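From: Aino Honkanen
Date: 13 Feb 2023
Subject: Re: [stores] Carton sizes and labels for the Asatside move

On the list, Guerreiro stores desk wrote:

> Three questions before we fix the shelf plan.
> 1. Can we keep the masks in their outer cartons, or must they
> be split into the grey trays first?
> 2. Which figure on the carton do we book in?
> 3. What happens to the empties? Bay 2 was full of them after
> the last move.

Replies in the same order, with one addition at the end.

1. Keep the outer cartons closed until a tray falls below its mark. A closed carton stacks and a split one does not. The shelf plan in sheet 51 assumes closed cartons on the bottom level, with the printed face outwards. The shelf depth at Asatside is 900 mm, so measure the longest side before you commit to an orientation. Leave the tape on. If the tape has lifted, run a new strip over it and initial the end.

2. Book in the quantity printed on the carton, then correct it when the carton is opened. The labels on the imported ones are in Chinese, and the lines are easy to match once you know the characters:

数量 quantity
纸箱规格 carton specification
产品批号 batch number
生产日期 date of manufacture
有效期 period of validity

The product name, 医用防护口罩, is medical protective mask. It runs vertically on the side panel, over an outline of a mask. The carton below reads 2400 for quantity and two years for validity. Note that 有效期 is given as a length of time, so the expiry date has to be worked out from 生产日期 and entered by hand. Mesetti will accept the record without it, but the line then drops out of the March expiry report. 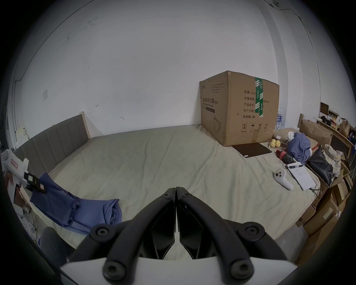
3. Empties

Flatten them the same day and stack them on their faces, largest at the bottom. Do not stand them on edge against the shelving. Keep one open carton beside the shelf for paper and loose wrap, and no more than one. Good double-walled cartons go back to Vomano under reference 2773. Anything with a crushed corner goes to recycling.

4. Personal items

Not asked, but it belongs in the plan. Coats, bags, flasks and fruit should have a shelf of their own, away from stock and paperwork. Clipboards stay with the cartons they refer to, with the pen. Drinking water is to be kept in its wrap and entered as a separate line, not under consumables.

I will amend sheet 51 to match. Send corrections to the list, please, and not to me directly.

Aino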